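Small Employer Benefits Outreach: Progress Report to the Cloutier Fund

Prepared by Chutima Phuthong, program lead, Grimville office
December 30, 2020

Reporting period: April to date

The grant supports enrollment of small employers in group disability and life coverage. At the close of the period, 523 employers had completed the intake form, and the plans now in force cover 2,633 employees. Of these, 1,391 had no employer-paid benefit of any kind at intake. Most participating firms have fewer than 15 people on payroll.

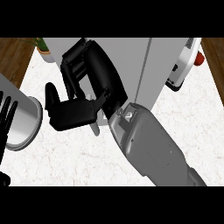

Intake moved from paper to the Bendum portal in the first half of the period. Processing time fell after the change, but duplicate records increased where an owner filed under both a trade name and a legal name. Finn Reuter wrote a matching rule on tax ID, and the backlog has been cleared. Records without a tax ID are still checked by hand.

Waiting periods remain the most common source of questions. Owners often assume that coverage starts on the date of application. The enrollment letter now states the effective date in the first paragraph, and the claims contact has moved to the same page.
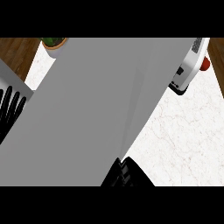 Open Items

Banmont renewal. The carrier has proposed a two-year rate guarantee for short-term disability, with a higher participation minimum. Several of the smallest groups would not meet it. We have asked for the current minimum to be kept for existing groups and are waiting for a written reply.

Payroll deduction errors. Some employers deducted the employee share before tax when the plan documents call for after-tax deduction. Corrected instructions have been sent. Affected employers must adjust their records before year-end wage statements are issued.

Budget. Spending is within the approved lines, except for printing, which is over. We request approval to move unused travel funds to cover the difference. A revised budget sheet is attached.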